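Wrist camera exposure and acrylic racks in the Plorkness planner

skorholm_dev
May 12, 2025
Running Plorkness 2 on a two-arm cell, snack and drink handling. The wrist depth stream drops out wherever clear acrylic is in view, so the collision map has holes in it. 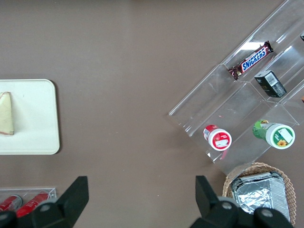 With the default voxel filter the planner treats those holes as free space and routes fingers straight through shelf edges. I set unknown voxels to occupied and now 17 of my grasp goals have no valid approach. Options I have tried:

1. Static meshes for the racks, registered from the fixed camera. Good until a rack gets bumped.
2. Segmentation on wrist color only. Plastic wrap on the sandwiches confuses it too – the mask includes the gathered tail and shifts the grasp center down. 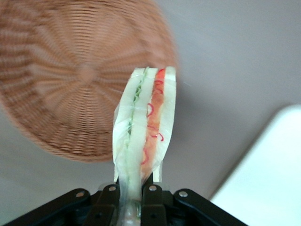
3. The Clargate depth completion node. Smooth output, wrong by 13 mm at the edges.

clearpath_kin
Option 1. Re-register before each plan. Your racks are rigid, so a pose fit is cheap. Completion networks guess.

iglesias_fork
Disagree. A pose fit from one fixed view is weak in height, and tiered racks are where height matters.
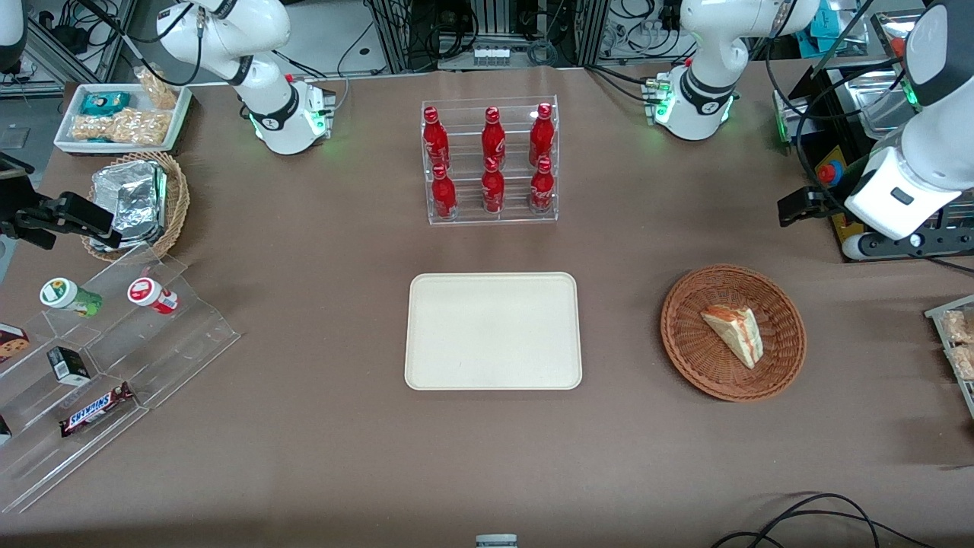

Fuse the wrist view in before you commit to the approach. The Iglesias branch does this, see issue 1589.

clearpath_kin
That branch has not been merged since December.

skorholm_dev
It builds here. Will test it with the meshes and post logs.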